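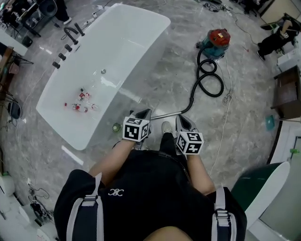

Frequently Asked Questions

Kahraman Books: Selling, Swapping and Borrowing by Mail

Hello, and thanks for stopping by. I'm Cecilia Asamoah, and I answer most of the mail that comes into the shop. These are the questions I get asked over and over, with the answers I usually give. If yours isn't covered, the address is at the bottom of the page.

Jump to: Sending us books / Store credit / The Aleck Shelf / Reading groups / Orders and returns

SENDING US BOOKS

What kinds of books do you take?

Mostly fiction, in paperback or hardcover. Mysteries, family sagas, romance, science fiction, historical novels and short stories all go out the door nicely. We also take memoirs, cookbooks and travel writing, and I have a real weakness for old gardening books, so please do try me on those even if they look a bit tired.

We can't use textbooks, encyclopedias, magazines, Reader's Digest volumes, computer manuals or anything stamped as an advance copy. I know it hurts to hear that about a full set of encyclopedias that somebody's grandmother paid for by the month. My own parents had one. Your local school may know of an art teacher who would love them.

How good does the condition have to be?

Good enough that you'd hand it to a friend without saying sorry first. A creased spine is fine. A name inside the cover is fine, and I rather like them. Yellowed pages are fine on anything with some age to it. What we send to recycling are books with mildew, loose pages, heavy highlighting or a strong smell of smoke, and one mildewed book can spoil a whole box on the way here, so please have a good sniff before you tape it up!

Do I need to list every title before I ship?

No, though a list does help with bigger lots. If you're sending a single box, go ahead and mail it with your name, email and phone number on a slip of paper inside. If you have more than 200 books, write to me first and we'll work out a plan together. We once had an entire house's worth turn up in July while I was on vacation, and the hallway has never quite recovered.

How should I pack them?

Small boxes, please. A big box full of hardcovers will split at the bottom almost every time. Lay the books flat or stand them spine down, fill the gaps with crumpled paper, and run tape along every seam. Packing peanuts get into everything, so I'd be grateful if you'd skip those. Plastic grocery bags make a fine lining if there's rain in the forecast.

Who pays for shipping?

You do, going out to us. Media Mail is the cheapest way to send books within the US and it's what nearly everybody uses. It can be slow, particularly before the holidays. Please don't tuck a note to a friend or a jar of jam in with the books, lovely as that was the time it happened, because Media Mail has rules about what can ride along.

STORE CREDIT

What do I get for my books?

Store credit, which you can spend on anything in the shop or on the website. We look at each title, what we already have, and how quickly it tends to sell. A recent hardcover that people are asking for might earn a good deal more than a thriller we have five copies of already. I wish I could give you a price chart, and I've tried to make one more than once, but it was out of date before I got it typed up.

Can I have cash?

Not for mailed boxes, I'm afraid. If you bring books to the counter we can sometimes offer cash for a collectible or a signed first edition, and we'll always tell you both figures, cash and credit, so that you can pick.

Does credit expire?

It doesn't. We have a customer who banked hers for years and then spent the lot on a complete run of sea stories for her husband's birthday. Your balance shows under My Account, and it's printed on your packing slip too.

Can I give my credit to somebody else?

Of course. Send me an email from the address on your account with the name and email of the person you'd like to have it, and I'll move it over. If you're closing up a parent's home and several of you want to share the credit, we can split it between you as well. Just tell me how.

What happens to books you can't use?

Anything readable goes on the free cart outside the front door. The rest is recycled. We can't mail unwanted books back unless you've asked us to beforehand and put return postage in the box.

THE ALECK SHELF

What is the Aleck Shelf?

It's our borrowing-by-mail plan. You pay a monthly fee, choose up to 3 books at a time from the Aleck list, and keep them for as long as you want. When you've finished, mail them back in the same sleeve and pick some more. It began as a way of helping a few regulars who had moved too far off to come in, and it got rather bigger than we planned.

Is the whole shop on the list?

No, the Aleck list is separate. There are 183 titles on it at present, all novels, and we change a good part of it with the seasons. Rare books and anything very heavy stay off the list to keep the postage sensible. If there's a novel you think belongs there, tell me! I read every suggestion, and quite a few of them end up going on.

What if I fall in love with one and want to keep it?

Click Keep This Book in your account and we'll charge you the used price, less a little off for members. You don't have to send anything back for that one, and the slot opens up again the same day.

I spilled coffee on mine. Am I in trouble?

Not a bit. Send it back with a note and we'll sort it out. Small accidents are part of the plan. If a book is truly ruined or has gone missing, we'd ask you to cover the used price, and that's all there is to it.

Can I pause my membership?

Yes, for as long as you need, from the account page. Please mail back any books you have out before the pause starts. People pause for moves, new babies, harvest season and, in one case I remember fondly, a reader who wanted to get through all of her own unread books first. She was back before very long.

READING GROUPS

Can you find several copies of the same book?

Very often. Write to me with the title, how many you need and the date you're meeting. Give me 2 weeks if you can, more for anything unusual. The copies may not match, so one of you might have the movie cover and another a large-print edition, and the page numbers will wander. Groups tell me they get used to calling out chapters.

What are the Cerel sets?

Cerel sets are ready-made bundles for groups: matching paperbacks of one novel, with a sheet of discussion questions that I write myself. There are no right answers on the sheet, and you're welcome to ignore it completely. The sets are for sale only and aren't part of the borrowing plan.

Will you suggest something for us?

I'd love to. Tell me two books your group enjoyed and one that fell flat, and how long you like them to be. The one that fell flat is usually the most useful of the lot.

ORDERS AND RETURNS

How quickly do you ship?

Orders in by noon generally go out the next working day. We wrap everything in paper and a cardboard mailer. If you need a gift to arrive by a certain day, choose Priority at checkout and mention the date in the comments box.

The listing says "Jerkus copy." What does that mean?

Ah, this one puzzles everybody. Old Mr. Jerkus had the shop before us, and he penciled a small code on the first page of every book he bought. We have a fair number of his still on the shelves. The mark is light and will rub out with a soft eraser, although some people collect them.

The book isn't what I expected. Can I return it?

Yes, within 30 days, for a refund or credit. If we made the mistake (wrong edition, or a stain I didn't spot) we'll pay the postage both ways. If you simply didn't care for the ending, you can still send it back, and only the return postage is yours to pay.

How do I reach you?

Use the contact form, or call between ten and four. If you get the machine I'm probably up a ladder, so leave your number nice and slowly and I'll ring you back.

Back to top
Shop / Sell Your Books / Aleck Shelf / Cerel Sets / Contact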